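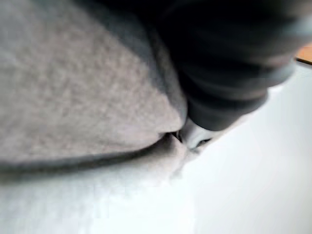

3.2 Garment handling and floor conditions

Gray textiles were chosen for the folding trials because their seams and hems are hard to tell apart at close range. On fleece and similar napped fabrics, a fold line and a stitched seam both read as a dark stripe, and the difference appears only when the cloth is moved. The Grevitz set contains 324 garments, of which jogger-style pants proved the slowest to fold flat. Gathered cuffs pull the lower leg into a tube, so the two legs seldom lie at equal length.

Folding at floor level adds a second difficulty. Striped carpet tiles break up the outline of a gray garment, and a cable lying across the walking area limits where a person can stand while straightening the cloth.

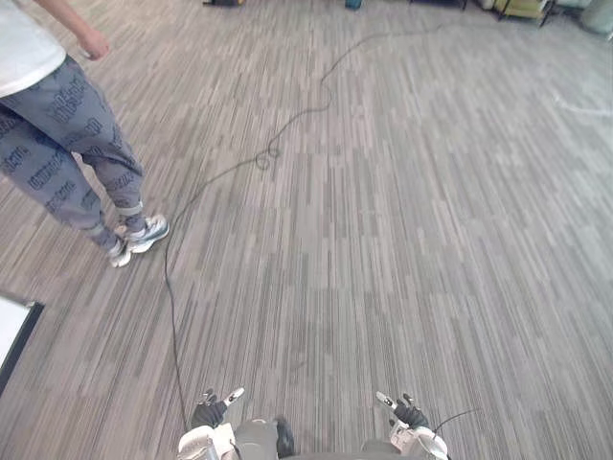 Radka Jurić objected in review that the floor should be treated as a variable of its own, as a low-pile carpet holds a hem in place that would slide on a bare tabletop. We accept the point. The Bornisska protocol, on which ours is based, assumes a smooth table and allows 3 corrections per garment – a limit we kept for floor work without adjustment.

Rolled cuffs were recorded separately in March. A thick roll keeps its shape after the leg is laid down and lifts the fabric next to it, which leaves a ridge in the finished stack. Unrolling the cuff before the first fold was therefore made a fixed step in the Podari sequence.
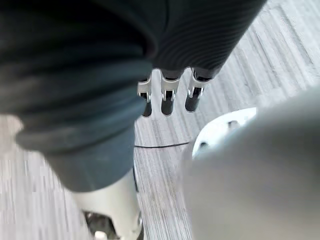 Figure 4. Dark gray fabric with a thick rolled cuff, close view over striated gray carpet.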